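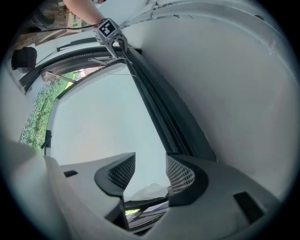
According to Stefanou, the funding partner, the last report left one point open: whether a method based on hand-held grippers holds up when the work is above the shoulders. The present report takes up that question.

Work Package 2 -- Overhead Tasks
Ranen project, report to Stefanou, Aug 11, 2020

The Ranen team has recorded 100 demonstrations of overhead window handling. Sessions are limited to 12 minutes to reduce arm fatigue. Marker tracking was lost in six recordings, mostly against bright sky, and these have been excluded from training.

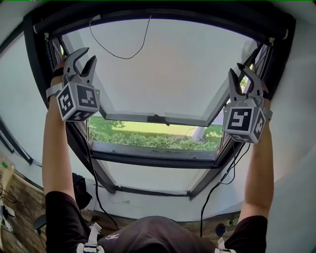 Figure 2. Two-handed work at an open skylight with marked grippers.

The Sturix policy, trained on the remaining recordings, completed around half of its bench trials. Failures were concentrated in the first contact with the sash -- the approach itself was generally sound. A revised contact model is being tested on the Peltard bench, and results will be reported in November. No change to the budget is requested.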